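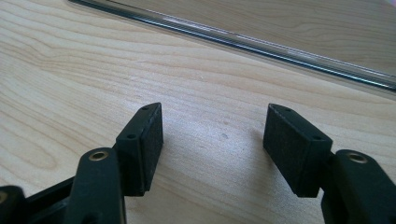

Anong Luangrath me l'avait répété avant que je parte : une démonstration de robotique, ça se visite avec les mains, et si on reste derrière la corde on aurait aussi bien fait de regarder une vidéo. Je garde sa remarque en tête de cet article parce qu'elle m'a servi de mode d'emploi toute la journée.

Portes ouvertes de Phetsri

Les portes ouvertes de Phetsri sont une journée de démonstration consacrée à la manipulation d'objets souples par des robots. Elles se tiennent à Sotdale, dans les locaux de l'atelier Phetsri. J'ai suivi l'édition du 12 novembre 2023 du début à la fin (et même un peu après la fin, on m'a poussée gentiment vers la sortie), et l'essentiel de ce qui suit vient de mes notes. Si vous y étiez aussi et que j'ai raté quelque chose, corrigez-moi dans la page de discussion !

Origine

L'atelier recevait déjà des visiteurs, mais au compte-gouttes : un ingénieur par-ci, un groupe de lycéens par-là. La formule ouverte à tous remonte à une matinée d'août, quand une classe de Welton avait trouvé porte close à l'usine qu'elle devait visiter et s'était rabattue sur Phetsri. Paweena Yimyam avait improvisé un parcours, sorti deux paires de pinces, et les élèves n'avaient plus voulu rendre le matériel. Je tiens l'histoire d'elle, je n'ai pas trouvé d'autre source.

Le nom officiel est « Journée Janden », du nom de la salle où ont lieu les démonstrations. Je n'ai entendu personne l'employer à voix haute. Sur place tout le monde dit « les portes ouvertes », et c'est donc ce que j'écris.

Déroulement

La journée alterne des démonstrations commentées et des essais par le public. Une séance de démonstration dure 14 minutes, ce qui paraît court et passe encore plus vite que ça. On s'inscrit à l'entrée, on reçoit un carton avec son numéro de passage, et entre deux on traîne devant les panneaux ou devant la machine à café (prévoir de la monnaie, elle ne rend pas).

Le thème de cette édition était le rangement du linge. Je m'attendais à voir de grands bras articulés et j'ai passé presque tout mon temps devant une table en bois clair, à regarder quelqu'un ranger de petites affaires avec des pinces tenues à la main. Et j'étais captivée ! C'est le genre de chose qu'on regarde cinq secondes par politesse et dont on ne décolle plus.
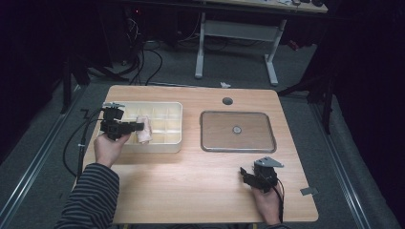
Pinces à main au travail : celle de gauche tient un objet souple au-dessus du bac à compartiments.

Le principe est simple à raconter. Une personne accomplit la tâche elle-même, mais à travers des pinces à deux doigts, c'est-à-dire avec les mêmes limites qu'un robot. Les mouvements sont enregistrés et servent ensuite à l'apprentissage de la machine. Paweena Yimyam appelle ça « prêter ses poignets », et l'expression m'est restée. Elle insiste beaucoup sur la lenteur : un geste trop vif se rejoue mal, et les débutants vont toujours trop vite (j'ai confirmé).

L'atelier annonce 841 essais enregistrés pour la seule tâche du rangement en compartiments. J'ai demandé si c'était beaucoup. On m'a répondu que ça dépendait des chaussettes, et je crois que c'était une réponse sérieuse.

Le matériel

Les pinces méritent un paragraphe à elles seules. Elles sont noires, avec deux doigts épais et arrondis qui portent chacun un patin rectangulaire au bout. De petites bagues couleur laiton sont logées dans les bras, et je les ai trouvées très jolies, tant pis si ce n'est pas un critère technique. De près, la surface des patins est mate et un peu texturée, presque feutrée sous certaines lumières. J'ai oublié de demander la matière exacte. Si quelqu'un la connaît, la place est libre dans cette section.

Le reste tient à peu de chose : la table, un bac blanc cloisonné, un plateau ou deux. C'est un côté de l'atelier que j'apprécie, on pourrait presque refaire l'exercice dans sa cuisine.

Difficulté de la tâche

Prendre un cube, une pince sait faire depuis longtemps. Une chaussette, c'est une autre affaire. Elle se tord, elle s'aplatit, elle n'a ni dessus ni dessous très clairs, et dès qu'on serre à un endroit, le reste change de forme. La rouler aide un peu, à condition de ne pas la saisir par le bord qui se défait. Il faut aussi penser à l'arrivée : un compartiment étroit n'accepte la chaussette que si elle se présente dans le bon sens, et avec une pince on ne peut pas la faire tourner entre les doigts comme on le ferait chez soi sans y réfléchir.
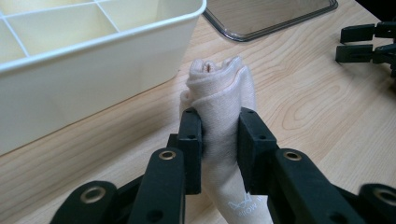 Chaussette roulée, serrée entre les deux patins de la pince.

J'ai demandé à essayer, évidemment. Premier constat : je cherchais sans arrêt mon pouce. Deuxième constat : on regarde le bout des doigts de la pince et on oublie complètement l'autre main. J'ai lâché ma chaussette à côté du bac, puis sur le bord du bac, puis dedans, mais dans la mauvaise case. La personne suivante, une dame qui n'avait pas ouvert la bouche de la séance, a réussi du premier coup et a rendu les pinces sans un mot. Je l'envie encore.

Accueil du public

Le livre d'or, que j'ai feuilleté en attendant mon tour, est plutôt chaleureux. Les reproches portent surtout sur l'attente et sur l'acoustique de la salle, où l'on entend mal les explications dès le troisième rang. Un visiteur de Welton regrette qu'on montre davantage l'enregistrement des gestes que le robot au travail. Je comprends son point de vue, même si c'est justement la partie qui m'a plu. Anong Luangrath, à qui j'ai raconté tout ça au téléphone le soir même, voulait surtout savoir si j'avais touché aux pinces.

Renseignements pratiques

L'entrée coûte 2 euros, à payer sur place. La jauge est de 100 personnes pour la journée, et les cartons de l'après-midi partent les premiers. Le parking de Sotdale est minuscule, mieux vaut venir par le car de Welton et finir à pied. Les enfants peuvent essayer les pinces s'ils sont accompagnés. La date de la prochaine édition n'était pas fixée quand j'ai quitté l'atelier ; je mettrai l'article à jour dès que Paweena Yimyam me l'aura confirmée.

Voir aussi

Phetsri (atelier)
Salle Janden
Manipulation d'objets souples
Apprentissage par démonstration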